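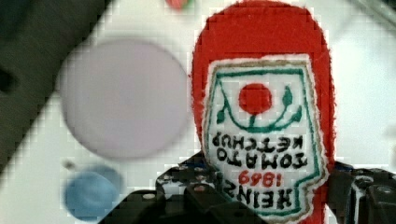
We've had the robot arm at Baumgart since April and I've been asked four times now what I think of it, so I'll put it in one place. I work in the tray kitchen at the Senis site. We put up 4,000 meals a day for care homes and schools. The arm does none of them. It picks up things like that felt ketchup bottle, 1869 on the label and everything, and our people get it to do so, on paid time, while the rest of us cover their places on the belt.

I'm not against machines. The tray washer is a machine and I'd marry it. Before the washer there were two of us per shift with arms like boiled ham. It came in a lorry, it was plumbed in on the Tuesday, and it washed trays.

The arm comes from a firm called Weltance. The software that learns is called Rukeo. You sit at a desk and steer the arm through a job, then reset the table, then steer it again. Every go is saved. The last total on the whiteboard was 1,717.

What did the letter say? "Relieving colleagues of repetitive tasks." I'd like whoever wrote that to pick up the same soft toy all morning and then tell me which tasks are the repetitive ones.

There are 40 of us on the day shift. Three are on the arm at any one time. They weren't replaced on the belt. You can do the sum yourself, the people upstairs seem to have trouble with it. 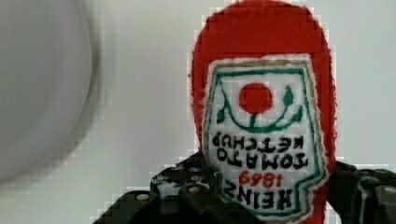 Ketchup again, plate to the left. Tomato side up for the camera.

A fair point from someone at work who read the start of this: it's a soft bottle, and soft things are hard to grip, so it's a proper test. Fine. I accept that. Our sauce comes in sachets though. I did mention it.

Steering is real work, by the way, and I don't want anyone reading this as a dig at the people doing it. You have to judge how far the fingers are from the thing through a small picture on a screen, and your neck goes. I did one session and went home with a headache. 40 minutes in the chair, then a break. On the belt we don't get a break every 40 minutes, so there's a bit of feeling about that as well.

The pay is the same. I asked. You're showing the machine how a person with nineteen years in a kitchen picks something up and puts it down, and it's graded as "light duties". Light duties used to be what you got when your back went or you were pregnant. Four or five jobs: labels, sachets, checking the diet cards, sitting with the new starters. Labels and sachets have now been "paused pending automation". So where does the next bad back go? On the arm, I suppose, if there's a chair free.

Kerstin Harms is our shift lead and she has been straight with us, which I'll say in public. She told the room she had no promise in writing about numbers after the trial, and that she'd asked for one. That was the most useful thing I heard in the whole briefing. The rest was slides.

One slide had a kitchen on it with no people in it at all. Very clean.

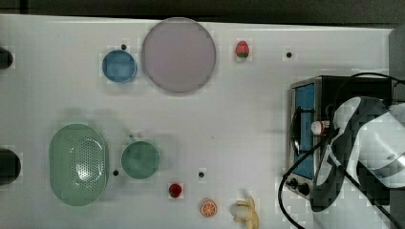 The test table from overhead: toaster oven, colander, bowl, strawberries, an orange slice and half a view of a banana.

Look at how much room everything has. Our belt has a tray going past with four compartments, a lid coming from the left, a diet card that may or may not be stuck to the one under it, and somebody shouting that ward six wants two soft and one no dairy. The peas roll. The gravy gets on the card. I'd like to see a table like that with gravy on it.

And the oven. We haven't got a toaster oven. We've got two combis you could park a scooter in. When I asked the lad from Weltance why we were training on a little one he said the skills "transfer". Maybe they do, he knows more about it than me. I asked if he could show me one that had transferred. He said he'd send a link. No link yet.

Things that have changed for us since April, as far as I can tell from the floor:
Breaks are staggered in a new way, so I no longer eat with the people I've eaten with for years.
The training room is the arm's room, so new starters get their allergen talk in the corridor by the lockers.
There is a sign-off sheet for resetting the table, with initials. There has never been a sign-off sheet for us being one short on the belt.

Of those the allergen talk bothers me most. If you take one thing upstairs from this thread, take that one. A corridor with trolleys going through it is a daft place to teach somebody about nuts.

Someone has replied that I'll feel differently when it lifts the heavy pans. I would! Put it on the heavy pans. Put it on the bottom shelf of the cold store, where everyone over fifty has to get down on one knee. We made a list when they asked for ideas and those were the top two. The arm is too small for the pans, apparently, and it doesn't go in the cold. So we've been consulted, and it's on the toy fruit.

What I'd want before anyone says the word "rollout" again. In writing, what happens to the three people on the arm when the trial finishes. A pay grade for steering. The light duties back until something is really doing them. And somebody from Weltance on the belt for a full shift, hairnet and all, before they decide which bit of it is simple.

Also who keeps the recordings. They're our people's hands, in a way. I asked whether Baumgart owns them or Weltance does and got two different answers from two people standing next to each other.

To the person asking whether it's any good: I don't know. I've watched it pick up a strawberry and I've watched it shove one off the table. I haven't seen the figures, only the total, and a total tells you how many times we sat there.

Meeting about it next week, half two, in the canteen. Day shift can get there if the belt stops early and nights can't, so nights, send me your questions and I'll read them out. Kerstin says she'll take the notes.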